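Choosing a Hand: Inside a Season of Gripper Trials

Last updated: May
56 shares | 8 comments

The testing hall at Panyasiri opens at 7:30 in the morning, and by 8 the first arm of the day is usually moving. The firm packs hardware kits for furniture makers, and for most of its history the parts in those kits were picked by hand. Over the past several months its engineering office has been conducting a structured comparison of robot grippers, with a view to automating a portion of that work. The results are of interest well beyond one company, as many mid-sized packers now face the same purchasing decision with little independent guidance.

The office did not begin by asking which arm to buy. Industrial arms of the required reach are widely available, and the differences among them were judged to be small for this purpose. The gripper was another matter. Supplier catalogs offer suction cups, parallel jaws, soft fingers and a growing number of combined tools, each with a stated holding force and a list of suitable materials. Those figures are measured on clean, flat samples presented one at a time. Parts at Panyasiri arrive in bins, lying however they happened to fall.

Nusrat Bangash, who directs the trials, drew up the test plan over the winter. Five tools were admitted to the first round. Two were supplied by Giltar, two by Cerden, and one was assembled in the company's own workshop from purchased components. Each was to attempt the same set of picks, under the same software, with the same time allowed for each attempt.

"A supplier will show you the tool at its best, and there is nothing wrong with that," Ms. Bangash said. "Our duty was to find out what it does on an ordinary day, with an ordinary bin, when the part it wants is against the wall."

The wall proved to be the central question. A part in the open middle of a bin can be approached from nearly any side. A part that rests against the side of the bin, or leans into a corner, leaves the gripper very little room. A wide tool strikes the rim before its fingers reach the part. A narrow tool may fit but often cannot grip firmly enough to lift. In the first round, corner picks accounted for most of the failures recorded for all five tools, and they are now scored separately from the rest.

For the main series the office settled on plain colored blocks in place of actual hardware. The decision drew some criticism from the production side, where staff pointed out that the company does not sell blocks. The engineering office replied that simple shapes make it easier to see why a pick has failed. A missed hinge can be blamed on its finish, its weight or an odd edge. A missed block leaves fewer explanations, and the fault can usually be traced to the approach path, the finger or the camera reading.

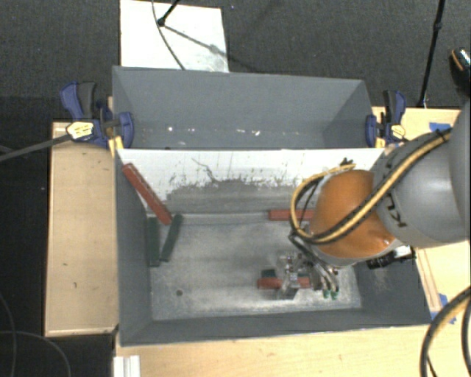

The gripper at work near the bin floor, with a long red block leaning in the rear corner.

Each run follows a written procedure. The operator places the blocks, steps back to the control desk and starts the sequence. The arm makes its attempts without further help, and every attempt is entered as a lift, a slip, a contact without lift, or a refusal, meaning that the software declined to try. The operator is not permitted to adjust a block once the run has started, even where a small push would plainly rescue it. A full series consists of 157 attempts for each tool, a number chosen because it could be completed within the hours the hall was available.

Refusals have turned out to be among the more useful entries in the log. One of the Cerden tools, a suction design, achieved a high share of lifts among the attempts it made, and on first reading appeared to lead the field. When refusals were counted, its position changed. The software had passed over nearly every steeply leaning block, finding no surface it considered flat enough for the cup. In a working line, those blocks would remain in the bin until a person came to remove them.

Finger tools showed the opposite pattern. They attempted almost everything and slipped more often. The heavier of the two Giltar models performed well on blocks lying flat but had difficulty lowering itself beside the bin wall. The lighter model reached further into the corners, at some cost in speed. Ms. Bangash is careful not to name a winner, and the office has asked both suppliers to comment on the logs before any ranking is released.

Cable routing, which received a single line in the original plan, has since grown into a section of its own. An arm that works above an open table can carry its cables loosely. An arm that must turn its wrist down inside a bin, again and again, will pull a loose cable against the rim or trap it at a joint. Two early series were stopped for this reason – in one case after a hose had worked free of its fitting – and had to be repeated from the start. The procedure now calls for the full range of wrist positions to be run slowly, with no blocks in place, before any scoring begins.

The software was held constant for the first round. It is a picking package from Bastonico, installed with its standard settings and left alone thereafter. Some engineers at the company argued that each gripper should have been tuned separately, since a tool can be made to look poor by settings intended for another. The office accepts the point and has set aside time in the second round for tuned runs. Both sets of results will be kept, on the view that a buyer without a large technical staff will more likely resemble the untuned case.

Costs have been modest by the standards of the field. The bins and blocks are inexpensive, and the grippers were lent by their makers for the length of the trial. The largest expense has been staff time, at around 8 hours for each complete series once setup and review are included. Mounting and calibrating a new tool takes up much of that total, and the office now regards changeover time as a result worth reporting in its own right.

The second round will reduce the field to three tools and return to real parts, beginning with brackets and drawer runners. Camera position will also be varied for the first time. The present mounting gives a good view of the bin floor and a weaker one of the near wall, and the team wishes to learn how many of the corner failures belong to the gripper and how many to the view.

Production staff have been invited to nominate the parts that they themselves find most awkward to pick. The list currently stands at 56 items and will be shortened before testing resumes.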